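Lelov 0.8 for Android - anyone running it yet?

plestau_pete
Changelog says crash fixes and "improved stability". It said that last time as well. Has anybody put it on a phone older than this year's?

Tarek Boutros
Installed it Saturday. 310 MB download, then it wanted another 800 for textures. No crashes so far, and my old saves opened.

gulyas23
"So far" being how long? The last build was fine for me until I'd built past the river, then it closed every time I saved. I'm not touching it until somebody has played a proper long game.

Tarek Boutros
A couple of evenings. Interiors load properly for me now, which was my main gripe.

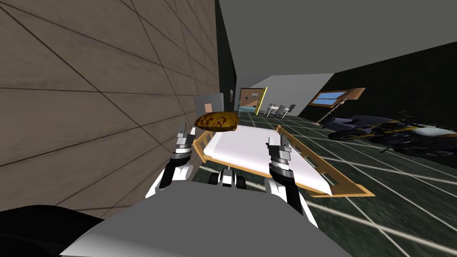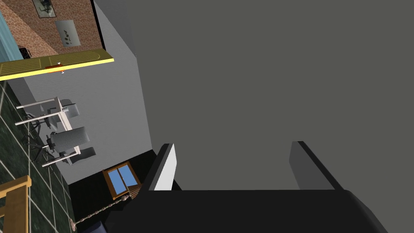
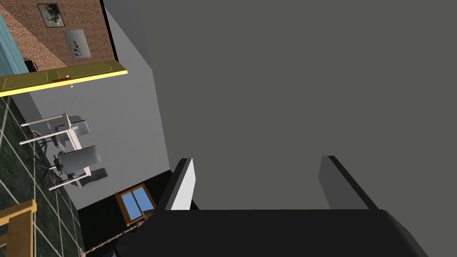
Draw distance is the same as before as far as I can tell, and the menu still lags when you open the inventory. I'd call it better though.

plestau_pete
Better than a build that ate my farm isn't saying much.

Wissam T
Bit harsh. It's a free update from a tiny team. Mine's been fine for 23 hours of play on a cheap tablet.

gulyas23
Free or not, they wrote "save bug fixed" in February and it wasn't. Did you go past the river?

Wissam T
No, I mostly stay in the village.

gulyas23
Right. I'll wait, then. Back up your saves, Tarek.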